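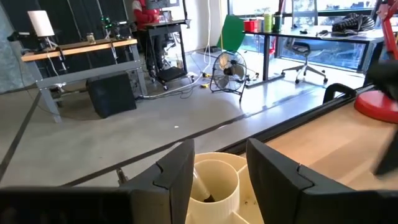

Issue 6

Filed under: Film & TV > Explain the ending

Last updated: October

Ending of Hasmont, did the brother know?

Watched Hasmont on Sunday with my sister and we can't agree on the last part. When Ellent comes back to the house and finds the letter already opened, is that supposed to mean her brother read it before the trial? If he did, his whole statement in court was a lie. My sister says the landlord opened it and the brother never set foot in the house. I went back over the last 6 minutes and still can't tell. I have not read the play it comes from, so please say if the answer is only in there.

Posted by marlow_k

Thịnh Mạc
The brother read it. Go back to the dinner, a bit before the halfway point. He says "she wrote that she was sorry," and at that point Ellent has only told people there was a letter, never what it said. The subtitles on the version I rented put it as "she said she was sorry," so it is easy to miss if you are reading along. In the spoken line it is clearly "wrote."

The landlord idea comes from the play. There he has a long speech in act 2 where he admits to opening the mail of all his tenants. The film drops that speech and cuts his part down to two short scenes, and without it there is no reason for him to care about the letter. I think the director wanted the brother to be guilty and left just enough for you to work it out.

The play is called The House at Tutness if you want to look for it. The printed edition is short, 80 pages, and the ending is quite different. The trial is over before the curtain goes up.

reelback
didn't like this one much. too slow and the music never lets up. I thought the letter was open because she opened it herself at the start and forgot?? she is drinking in half the scenes

Ông_film
She can't have opened it herself. In the first scene she hands it to the lawyer sealed and he puts it in the drawer, still sealed. After that she is out of town until the trial.

I agree with the answer about the dinner line, but I don't think it settles when he read it. He could have gone to the house the night after he gave his statement. In that case he told the truth in court as far as he knew it, and he keeps quiet afterward out of shame. The actor plays the last phone call that way, to my eye. So your sister is wrong about the landlord but may be right that he didn't lie.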